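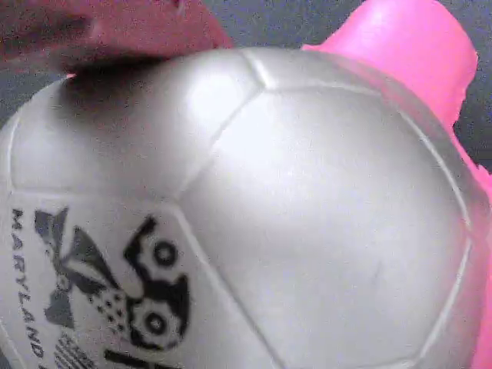
Soccer ball between the red and pink fingers, seen from very close in.

May 10, 2018. Notes on the Nememano soft finger kit, second thread. The first covered mounting and wiring. This one is grip on large round objects.

1/ Kit as shipped: finger set, base plate, controller board, one bag of fasteners. I paid for mine. The Viveck adapter for the wrist flange is sold separately and you will need it.

2/ Why a ball: no flat faces, no handle, glossy panels. The raised seams are thin and give a fingertip very little to catch on. If a soft finger is going to slide, it slides on this.

3/ Test: close on the ball, lift, hold for 30 seconds, lower. 137 lifts over two evenings. 11 drops. All but two of the drops came with the fingers set too high, above the widest part of the ball.

4/ Finger skin is matte and a bit tacky out of the bag. It picks up dust. I wiped it with a damp cloth between runs and let it dry. Don't use solvent, the manual is clear on that.

5/ Red and pink fingers are the same moulding as far as I can measure. The colour is for telling channels apart in the software. Handy when you swap a lead by mistake, which I did.

6/ Close-up camera view is good for checking contact. Expect glare on anything glossy. The printing on the ball (MARYLAND, plus the mascot with the round eyes) is useful as a rotation reference between runs.

7/ Force control is the weak spot. The slider goes from 0 to 267 with no units and no table in the manual. I wrote to Stestov, who distribute it here, and was told a table is coming in June.

8/ Compared with the Þorgeirsson hand I had last year: softer, slower to close, much easier to repair. A finger swap is two screws and a connector.

9/ I'd buy it again for light, bulky items. For anything heavy, wait for the force table. Boxes and bottles next.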